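Schubarm mit Stab: Klötze kippen statt zu rutschen

Plarna
17. Dezember 2023

Moin, kurze Frage, bin gleich wieder in der Werkstatt. Unser Arm soll bunte Klötze auf einem Holzbrett verschieben, vorne dran nur ein langer schwarzer Stab. Brett liegt auf der blauen Lochplatte. Klappt mal, mal nicht - Zylinder kippen gern, Herz dreht sich weg.
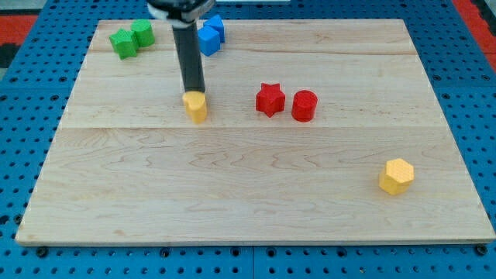

Höhe für die Stabspitze hab ich einmal eingemessen, seitdem nix geändert. Vorschub 305 mm/min. Langsamer? Andere Spitze? Bin für alles dankbar.

Mallham
Z zu hoch, würd ich tippen. Stab muss seitlich unten an den Klotz, etwa 5 mm überm Brett. Und an allen 4 Ecken nachmessen, Holz arbeitet.

Coris
Kauf dir nen Sauger.

Mathew
Sauger bringt ihm beim Schieben nichts. Hatte das auch - bei mir wars der Stab, hat gefedert. Kürzer einspannen, Kappe aus Silikon drauf, dann nohcmal einmessen. Vorschub erst danach anfassen.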